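# Stop grading grippers on the demo

I've now sat through enough gripper comparisons to be tired of the word "universal." Every vendor sheet has it. Furnircombe has it in bold. Then you put the thing over a kitchen table full of household stuff and the word starts to sweat.

My complaint is with how we test. Pick something stiff, square and matte, close on it, write down a success. Sunglasses are a fairer fight, with thin curved arms folded over each other and no obvious place to grab. 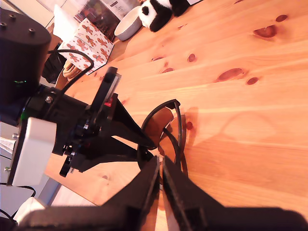 *Tapered fingers, dark glasses, knotty pine.*

The Jistodari write-up everyone passes around claims 95 good grasps out of 200 on "mixed objects," and people cheer or groan depending on whose gripper they bought. I can't do either. Mixed how? Who set the objects down, and did that person know which way the fingers would come in? Mélanie Gagnon asked for the object list back in June and got a brochure.

And the cameras. We argue for weeks over finger shape and then bolt on whatever camera is in the drawer. If the view from the wrist goes soft, a narrow fingertip is a guess. I'd give up a lot of grip force for a picture I could trust, and I haven't seen a comparison that scores the two together.

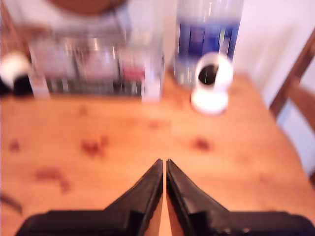 Carter Lemieux thinks I'm being unfair here, and wrote back that a decent controller can live with a bad picture, that his Zirora setup ran 232 cycles on worse, and that people who fuss over sharpness mostly have time on their hands. Fine. I asked what it was picking up. It was the same block, 232 times.

I'll grant the slim fingers this much: they get into places a fat parallel jaw won't. Whether that's worth the money depends on clutter, and most test tables have none. Put out the panda, the globe, the basket, the pens, a box lying flat with a tin on top of it. Then try something round and glossy, and let a second arm work the same table. I'd take 67 tries at that over any number of blocks.

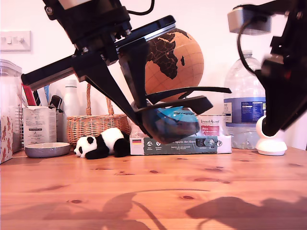
## What I'd want before spending anything

A list of the objects, with the failures left in. The camera named next to the gripper, every time. One person setting the table and a different one running the arm, and no resets that don't go in the log. Jocelyn Morin says no vendor will agree to it. Then I'll keep my old jaws another year.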